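Can you see Neptune with a small telescope, and how do I know it's Neptune?
Posted in Backyard Astronomy

Miroslava Hrynyshyn
Hi all! I've had my little Plamow reflector for 2 winters now and I've worked my way through the easy planets (Saturn made me yell out loud, the neighbors probably wondered). Now I want Neptune. I've tried three nights in a row from my driveway and every time I end up staring at a bunch of faint dots that all look the same to me. My star map app puts it in one place, the printed chart from the Danel guide puts it a bit to the left, and I can't tell which dot I'm supposed to be excited about. I usually go out at 9:30 and there's a streetlight two houses down, if that matters. Is my scope just too small? I don't want to buy anything else before January if I can help it.

Bình Đặng
Your scope is fine! Neptune is too faint to see with just your eyes, but even decent binoculars will pick it up under a dark sky, so a small reflector has plenty of reach. The trouble is that at low power it looks exactly like a star, and that's what's getting you.

What worked for me was drawing. Put in your lowest power eyepiece, get to the right patch, and sketch every dot you see on a piece of paper. It doesn't have to be pretty, mine looked like spilled pepper. Then go back a few nights later, same patch, and sketch again. The stars will be in the same pattern and one dot will have shifted a little. There's your planet! It moves slowly, so give it a week if you can stand it. Check that the date on your printed chart matches the night you're out, by the way. If the chart was drawn for a different week, that would explain why the two don't agree.

Once you think you've got it, go up in power as far as the air will let you. A star stays a point and Neptune turns into a tiny bluish disk. Very tiny. Don't expect Saturn. And stand where the garage blocks that streetlight, it makes a bigger difference than you'd think.

fustavora_fan
you need a bigger scope. i have the Fustavora and i see it no problem at 300x. also turn your phone brightness down

Lai
Bình's sketching idea is good, but I'm lazy and my hands get cold, so I do mine with a camera and compare later indoors. I just hold my phone up to the eyepiece (a cheap clamp helps a lot), take a handful of shots, and do the same thing a few nights after. Then I open both on the computer, line up the brightest stars, and flip back and forth between them with one click of the mouse, a pale pink one on a blue pad. The dot that jumps is the one you want. I've found Uranus this way too, and one night an asteroid I wasn't even looking for! Post your pictures if you try it, I'd love to see them. 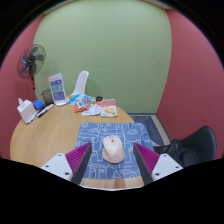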